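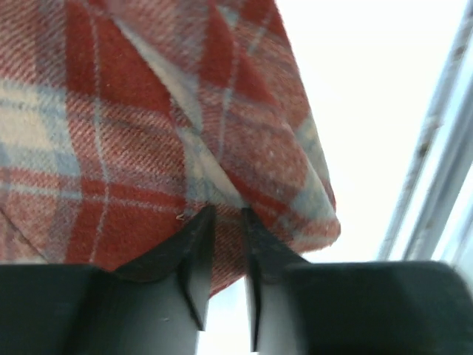 Catalogue > Préhension > Pinces électriques > Textile souple > Drutow 38

Pince Drutow 38, deux doigts pointus, pour tissus et linge

Je vends cette pince depuis trois ans et je l'aime beaucoup, autant le dire tout de suite. C'est celle que je monte moi-même quand un client vient à l'atelier avec un sac de chiffons et me demande si « ça s'attrape ». Mais je l'ai retirée de la vente en avril, je l'ai remise en juin avec une pièce en plus et une page réécrite, et comme pas mal d'entre vous ont encore l'ancienne version sur un bras, je préfère raconter l'histoire ici, avant le bouton de commande. Si vous êtes pressés, descendez directement à « Ce qui change ». Si vous avez une Drutow qui travaille en ce moment sur de la flanelle, de l'éponge ou du molleton, lisez tout, s'il vous plaît.

Pour qui, pour quoi

La Drutow 38 est une pince électrique à deux doigts parallèles, course de 38 mm, qui prend le tissu par un pli ou par un bord. Elle n'a ni aiguilles ni ventouses, et elle ne perce rien. Les pointes viennent chercher la matière, serrent, et le reste pend. C'est tout bête et ça marche sur à peu près tout ce qui a un peu de main : flanelle, sergé, jersey, torchons, plaids. Sur la soie et les doublures très glissantes je la déconseille, j'ai essayé plusieurs fois et j'ai ramassé beaucoup de doublures par terre.

Elle se monte sur la plupart des petits bras avec la bride fournie. Le câble sort sur le côté (pensez-y au moment de programmer le poignet, sinon il s'enroule, et un câble enroulé finit toujours par casser au même endroit, à la sortie du presse-étoupe). Elle se pilote avec le boîtier Huang, que je vends à part ou en lot. On peut utiliser un autre boîtier, mais dans ce cas relisez bien le passage sur le redémarrage un peu plus bas, il vous concerne encore plus.

Ce qui s'est passé

Tout est parti d'un appel de Ludivine Poulain, qui s'occupe de la ligne de tri chez Studex. Ils récupèrent du linge et des chemises, ils les étalent, ils les plient, et la pince leur sert à présenter chaque pièce par un bord. Un matin, Ludivine me dit que le robot « fait semblant ». J'ai bien aimé l'expression, un peu moins la suite : la pince se fermait, le boîtier annonçait une prise correcte, le bras partait faire tout son trajet, et il n'y avait rien au bout. Ou alors, plus embêtant, il y avait quelque chose, et ça tombait en route.

J'ai d'abord pensé à un réglage de force trop bas. C'est l'explication dans neuf appels sur dix, je l'avoue, et j'ai fait remonter la consigne au téléphone. Deux jours tranquilles, puis pareil, en pire. Là je me suis déplacée.

Sur place j'ai fait ce que j'aurais dû demander dès le début : couper l'alimentation, démonter les doigts, regarder derrière. Les pointes étaient propres, les garnitures aussi, on aurait cru une pince sortie du carton. Mais au fond du guide, là où le chariot vient en butée, il y avait un bourrelet de peluche bien tassé, gris et rose, dur comme du feutre de chapeau. La flanelle grattée perd des fibres à chaque prise, les fibres descendent le long des doigts, le mouvement les pousse au fond et les tasse. Au bout d'un moment le chariot s'arrête sur le bourrelet avant d'être vraiment fermé.

Et c'est là que ça devient vicieux. La Drutow ne voit pas le tissu. Elle mesure où elle s'arrête et combien elle force, et elle en déduit qu'il y a quelque chose entre les doigts. Un arrêt un peu tôt, un moteur qui force : prise correcte ! Elle était parfaitement de bonne foi. Et ma consigne de force augmentée par téléphone n'avait servi qu'à tasser la peluche plus fort. Merci moi.

L'incident du redémarrage

J'aurais pu m'arrêter à cette histoire de bourre, qui n'avait abîmé que des nerfs et quelques chemises. Sauf que pendant la même semaine, Thierry Riviere, qui fait la maintenance là-bas, a voulu retirer un morceau de tissu resté coincé. Il avait appuyé sur l'arrêt d'urgence, la cellule était arrêtée, il tirait doucement sur l'étoffe avec deux doigts. Un collègue a réarmé depuis le pupitre. Le boîtier s'est réveillé avec l'ordre « fermer » encore en mémoire, et la pince a fini son geste.

Bilan : un gant pincé, un ongle noir et une grosse colère, tout à fait justifiée. Thierry va bien. Mais deux pointes, ça concentre l'effort sur très peu de surface, et je ne veux pas savoir ce que ça donne sans gant. La force maximale de la Drutow est annoncée à 31 N, ce qui paraît raisonnable sur le papier et beaucoup moins au bout d'un index.

Il y avait deux problèmes dans cet accident. Le réarmement à distance sans voir qui est dans la cellule, c'est une affaire d'organisation et de câblage, et Studex l'a traitée de son côté avec un cadenas de consignation et un bouton de réarmement déplacé devant la grille. L'ordre gardé en mémoire, en revanche, c'était le réglage d'usine du boîtier, je l'avais livré tel quel, et la notice en parlait dans une note en petits caractères que je n'avais pas traduite. Ça, c'est pour moi.

Les essais à l'atelier

Inès Courtois et moi avons remonté une pince identique chez Ovus, sur notre petit bras de démonstration, avec de la flanelle à carreaux bien pelucheuse, bords francs et non ourlés. On voulait le pire cas. Le bras prend le tissu par le bord, le soulève, le repose, recommence. Un cycle dure 11 secondes, on l'a laissé tourner la journée entière avec la radio.

La première fausse prise est arrivée après presque 400 cycles. Je m'attendais à beaucoup plus ! Après ça elles reviennent par petits paquets, ça se remet à marcher tout seul quand le bourrelet se déplace, et on croit que c'est réparé. C'est exactement ce que Ludivine décrivait et que je n'avais pas voulu entendre.

On a aussi repéré un signe facile à surveiller. Quand la peluche commence à gêner, la position lue pince fermée à vide ne revient plus à zéro. Elle dérive doucement bien avant la première fausse prise. Si votre programme fait une fermeture à vide de temps en temps et compare la valeur, vous êtes prévenus à l'avance et vous nettoyez tranquillement à la pause.

Ce qui change sur la version vendue ici

Les pinces que j'expédie maintenant ont un racleur en feutre de chaque côté du chariot et une lumière ouverte au fond du guide. La bourre tombe dehors au lieu de s'entasser. L'idée vient de Primo Carbone, qui usine nos brides et qui a bricolé le premier prototype sur un coin d'établi avec un bout de semelle. La version définitive est plus jolie.

Le boîtier Huang part de chez moi réglé sur « rester en position » après une coupure, avec effacement de l'ordre en attente. Il faut une nouvelle commande explicite pour que les doigts bougent. Attention, une remise aux paramètres d'usine rétablit l'ancien comportement ! J'ai collé une étiquette sur le couvercle, merci de la laisser.

J'ajoute aussi le petit programme de fermeture à vide, avec le seuil d'alerte déjà saisi. Vous pouvez le modifier, je vous conseille quand même de commencer avec.

Le racleur n'empêche pas tout. Sur de l'éponge neuve ou du molleton, il reste un nettoyage à faire, et il reste des tissus qui glissent pour de bonnes vieilles raisons : un pli pris trop court, un bord effiloché qui lâche ses fils, une pièce lourde attrapée par un coin. Si une chute de pièce peut blesser quelqu'un ou bloquer une machine chez vous, ajoutez un capteur indépendant en sortie de prise. La détection de la pince ne suffit pas et je refuse de la vendre comme un organe de sécurité.

Vous avez déjà une ancienne Drutow

Arrêtez de l'utiliser sur les matières pelucheuses le temps de faire ceci :

Coupez l'alimentation du boîtier et consignez-la. L'arrêt d'urgence seul ne compte pas.
Retirez les deux doigts (deux vis chacun, gardez-les par paire, le gauche et le droit ne s'échangent pas).
Sortez la bourre avec un crochet en plastique. Pas de soufflette, elle renvoie les fibres dans la vis.
Remontez, remettez sous tension, main hors de portée, et faites une fermeture à vide.
Vérifiez dans le menu du boîtier le comportement après coupure. S'il indique « reprendre », changez-le.

Le kit racleur est gratuit pour toutes les pinces achetées chez moi, quelle que soit la date. Il se monte sans renvoyer la pince. Pour celles achetées ailleurs je le vends au prix de la pièce, et je réponds quand même au téléphone.

Ce qu'il y a dans le carton

La pince, la paire de doigts pointus montée, une paire de racleurs de rechange, la bride, le câble, le crochet de nettoyage et la notice en français, relue en entier cette fois, petites notes comprises. Monique Renaud l'a reprise ligne par ligne et m'a fait refaire les schémas. Le boîtier Huang est en option, choisissez-le dans la liste au moment de commander.

Les doigts à bout rond existent aussi, ils marquent moins les mailles fines. Je les tiens en petite quantité, demandez avant de commander.

Quelques réponses aux mails de ces dernières semaines

Oui, on peut la monter tête en bas ou doigts vers le haut. Doigts vers le haut, la peluche tombe droit dans le guide, donc nettoyez plus souvent, racleur ou pas.

Non, je ne débride pas la force. On me l'a redemandé après avoir lu cette page, ce qui m'a un peu sciée.

Pour la graisse du guide, prenez la sèche, celle en petit tube. La graisse ordinaire colle les fibres et vous fabriquez du feutre en deux jours.

Et si votre pince fait semblant, appelez avant de monter la force - je décroche le matin, l'après-midi c'est Inès, et elle vous demandera d'abord de démonter les doigts.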